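Tasas de graduación de deportistas universitarios – ficha de datos

Versión 9 del conjunto

Resumen

Este conjunto recoge el historial académico y deportivo de 931 deportistas de la Universidad de Harnbridge y de su centro asociado de Kullby. Cada fila corresponde a una persona y a un deporte. Quien compitió en dos deportes aparece dos veces, con el mismo identificador en la columna id_persona.

Los datos se prepararon para estudiar si los viajes de competición afectan al tiempo que se tarda en terminar la carrera. No sirven para comparar entrenadores ni para elaborar clasificaciones de equipos.

Archivos

deportistas.csv – tabla principal
viajes.csv – desplazamientos por temporada, con noches fuera del campus
deportes.csv – códigos de deporte y modalidad
cambios.txt – historial de versiones

Columnas de deportistas.csv

id_persona: entero, sin relación con el número de matrícula
deporte: código de tres letras, ver deportes.csv
ingreso: año académico de la primera matrícula
beca: completa, parcial o ninguna
creditos: créditos aprobados al cierre de la última temporada
graduado: 1 si consta el título, 0 si no consta, vacío si sigue matriculado
traslado: 1 si cambió de universidad antes de titularse

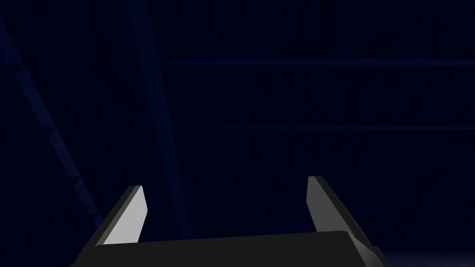 Kibet Massawe: En la columna graduado, los traslados salen con un 0 aunque la persona se titulara después en otra universidad. Al calcular la tasa por deporte, el baloncesto femenino queda muy por debajo de lo que publica el propio departamento. ¿Se puede separar?

Se puede filtrando por traslado = 0. La tasa que publica el departamento excluye los traslados en regla y la de este archivo los incluye. No tenemos acceso a los títulos expedidos por otras universidades, de modo que el 0 significa solo que el título no consta en Harnbridge ni en Kullby.

Procedencia

Los registros académicos los facilitó la secretaría en forma ya anonimizada. Los calendarios de viaje se transcribieron a mano de los cuadernos de cada equipo. Harriet Dvorak revisó los de atletismo y natación, y Yolanda Holloway el resto. En el remo faltan los cuadernos de dos temporadas; esas filas están en viajes.csv con el campo noches vacío. No se deben leer como cero.

Los equipos con menos de 10 integrantes se agruparon bajo el código OTR para que no se pudiera identificar a nadie.
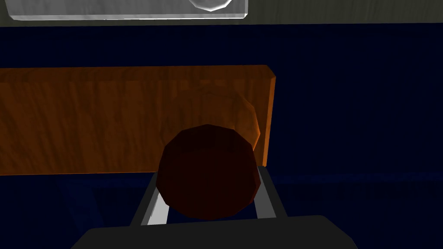 Última modificación de esta página: 10 de diciembre

Carga

El separador es punto y coma y la codificación UTF-8. Los decimales llevan coma. Las hojas de cálculo suelen convertir la columna ingreso (por ejemplo, 18-19) en una fecha, así que conviene importarla como texto.

Problemas conocidos

Los créditos de Kullby siguen el plan antiguo hasta el cambio de abril y no están convertidos.
El código VOL mezcla voleibol de pista y de playa.
Hay deportistas con más de 300 créditos: son dobles titulaciones, no errores.

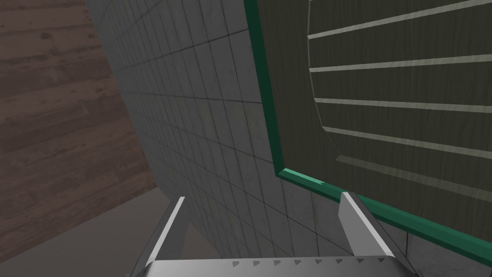

Tamsin Ridgeway pregunta si la beca es la del primer año o la del último, porque en fútbol muchas pasan de parcial a completa a mitad de carrera.

Es la del último año registrado. El valor inicial no se conservó en la exportación. Lo hemos vuelto a pedir y, si llega, irá en una columna aparte llamada beca_inicial.

Uso y contacto

Uso libre para docencia e investigación, citando el nombre del conjunto y la versión. No se permite cruzarlo con plantillas publicadas para reidentificar a deportistas. Las correcciones se envían a Barrett Abernathy, con el id_persona y la columna afectada.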